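Connector Insertion, Part 2: Wrist View Only
Nov 15, 2020

In the last post the Evex policy was trained on two camera views, one fixed and one on the wrist. I wanted to know how much the fixed view contributes, so I retrained with the wrist view alone. Everything else was kept: 500 demonstrations, same network, same action rate.

The task is to pick up an Ethernet cable by its connector and seat it in a jack. The hard part is the grasp. If the plug is tilted in the fingers, the policy has to correct the angle before contact, and from the wrist the fingers hide part of the boot. 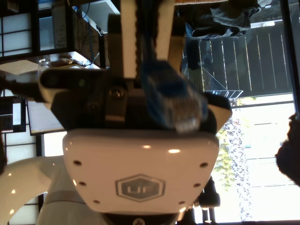

Blue cable connector held at the gripper, clear plug tip toward the housing.

I ran both policies in 5 jack positions, 8 trials each. The wrist-only policy finished 2 trials behind the two-view policy over the full set, which is too small a gap to call. The failures differ, though. With two views, most misses were at the jack. With one, most were at pickup, where the plug was held too far back to reach the contacts.

Random cropping during training helped. Color jitter did nothing I could measure. Lowering the approach speed helped at the jack and cost time everywhere else.

Next I will relabel the pickup segments in Grivik and retrain on those only. Results in January if the training machine is free.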